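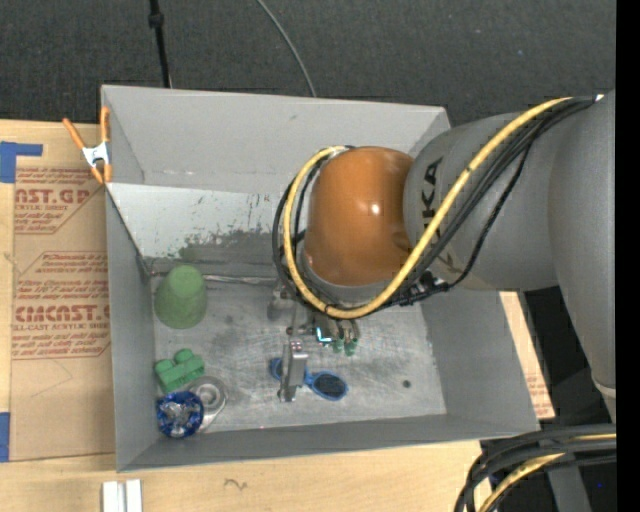
Figure 1. Bin station with the arm over the pick area. Objects on the bin floor: sunglasses, cup, toy brick, blue round object, metal part.

Okari bin-picking project
Progress report to the Valcárcel fund
Prepared by Patricio Moya, April 18, 2023

1. Status

Collection of teleoperated demonstrations is on schedule. The data set now holds 2224 accepted episodes, all recorded at the single bin station. An episode is one approach, grasp, lift and release of one object, driven by a human operator from start to finish. Training on the full set started last week and no results from it are included in this report.

2. Method

The operator holds a hand controller and moves the gripper in Cartesian space. The controller has a clutch button, so the hand can be repositioned without moving the arm. We also tried guiding the arm directly by hand. It gave smooth paths in free space but poor ones near the bin walls, where the operator's forearm blocked the view and the recorded joint torques included the operator's push. Hand guiding is now used only to teach the start and release poses.

The object set mixes rigid items of very different shape, such as an upside-down cup and a pair of blue-framed sunglasses. Objects are placed again by hand after every five episodes. Operators may choose the order of picks, and the order is logged.

3. Findings

Sunglasses take the longest. Operators approach from above with the fingers pointing down and often regrasp once. These regrasps are kept in the data set and labeled, as the policy will need to recover in the same way.

Flat parts close to a side wall are the main cause of rejected episodes. The sloping walls limit how far the gripper can tilt before the wrist comes near the rim. Operators now drag such parts toward the center first.

The Malico driver dropped commands under load in December. The fault was traced to a logging process on the same machine. Logging has been moved to a second computer and the fault has not come back.

4. Open items

Cable routing at the wrist needs review before the rotation limit is raised. The bin floor is scratched, and we have not yet tested whether a clean floor changes the policy's behavior. A second bin is on order from Fukero.

5. Next period

Add 50 episodes per object for parts placed against a wall. Train two operators who have not used the controller before and compare their episode times with the current group. Nearly 26 hours of station time are reserved for this work. Budget use is within plan and no change to the scope is requested.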